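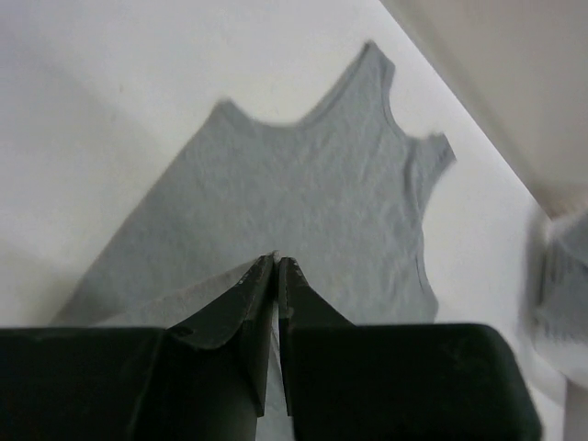

Garment keypoint planner picks the fold edge as the hem - filter it, or change the regrasp?

Posted in: Manipulation > Perception and Planning

Visitación Gallardo

We run a two-arm garment routine on a white table. The stack is Altuvmont for segmentation and keypoints, with the Conetti planner behind it generating dual-arm grasps. Control loop is 20 Hz.

The failure is specific to plain grey knits. Where the bottom of a garment doubles back on itself, the lifted layer is slightly paler than the rest, and the keypoint head scores that band as the hem. The planner then grasps two points on the fold, both arms lift, and the routine carries on as though the item were fully open. Over 68 logged lifts this was the most common failure class by a wide margin.
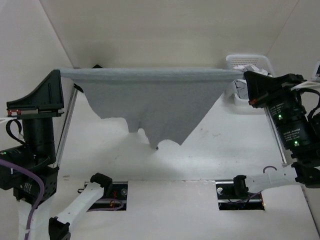

Both grippers on the rolled upper band, with the real edge hanging irregularly below.

I can detect the bad state after the lift by comparing silhouette area to the expected area. What I can't settle is whether to fix it in perception (reject fold edges before planning) or accept it and add a recovery branch. Retraining is possible but our labelled set is small. Has anyone handled this without a depth camera at the wrist?

Aishwarya Venkataraman

Do both, but start with recovery. It's cheaper and you need it anyway.

Your area check is fine as a trigger. Add a second test on the lower contour: fit a line, take the residual, and treat a high value as a failed grasp. A correctly held hem gives you shoulders or straps at the bottom, and those are symmetric enough to score. On failure, release one side, find the lowest point of the hanging contour, regrasp there, then re-run keypoints. Cap it at 2 regrasps. After that, drop the item and start again from a crumpled state.

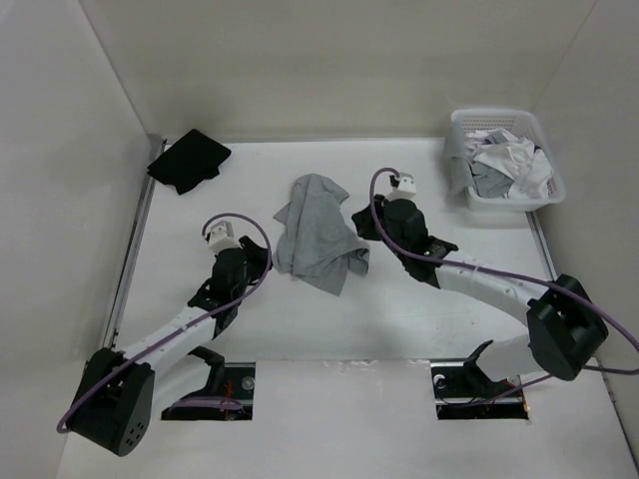
Sundholm replied that the cap should be 5, as a dropped garment costs a full segmentation pass and a fresh approach plan, and a third regrasp is usually faster than either.

Depends on your cycle time. Log both and compare. If you raise the cap, store the previous grasp points and penalize them in the cost, or the planner will alternate between the same pair.

For the perception side, don't retrain the whole network. Train a small classifier on edge patches, fold versus true hem. A true hem normally has a stitch line parallel to it and a fold doesn't. Lock exposure on the wrist camera first. With auto exposure on a white table, grey fabric shifts enough between frames to bury that line.

Iglesias

had the same thing, turned the confidence threshold up and it mostly went away. also check your hand-eye calibration

We use cookies to keep you signed in and to remember your display settings. Accept | Manage preferences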